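Workshop and Kitchen Tips: Laying Out a Table for Two-Handed Tray Loading

This page sets out the working practice adopted at the Murlow laboratory for the Rendureo tray-loading study. It is intended for technicians who prepare the table between runs, and for other groups who wish to repeat the work with ordinary groceries.

The study asked whether a policy trained on demonstrations by one operator would load a tray as reliably when the goods were set down in an unfamiliar order. Hartmut Lammers and Sheila Whitlock collected 900 demonstrations over 30 sessions. Of the 14 layouts prepared, 13 were used in training and one was held back for testing. On the held-back layout the two-handed policy completed more trays than the single-handed one, and most of the difference came from soft or awkwardly shaped goods.

Preparing the surface

Brush the felt in one direction before the first run. Crumbs and lint alter the way a packet slides, and a packet that slides will be recorded as a failed grasp. Loose sugar should be lifted with adhesive tape. Do not use a damp cloth between runs.

Place the tray first and the goods afterwards. The tray should be within reach of both hands, with its long side running away from the robot.

Choosing and placing the goods

Mix rigid boxes with items that roll, bend or crush. Sealed packets last longer than open ones, but should be replaced once the corners soften. Fresh fruit is to be changed at the start of each session and weighed if grasp force is being recorded.

Cans may be stood up or laid down, provided the choice is written on the layout card. A can on its side should be released gently and left until it has stopped moving – a slow roll is easily missed.

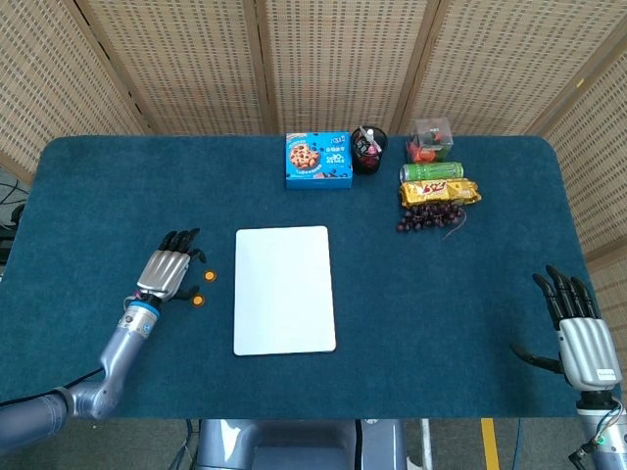 Household Methods Notes, Issue 14, p. 30

Goods in this layout are kept towards the back of the table, with the tray empty at the centre. The can lies on its side with the yellow packet just in front of it, and the grapes are placed on the stem. A folding screen behind the table gives a beige, perforated background.

Between runs

Return both arms to the start position before reaching across the table. Reset the goods from the layout card and not from memory. Pauline Lambert found that resets done from memory drifted towards the operator's preferred side by the end of a session, and those runs were left out of the published result.

Runs in which an item leaves the table are to be kept and marked as such. Layout cards may be requested from Derek Treloar at Murlow.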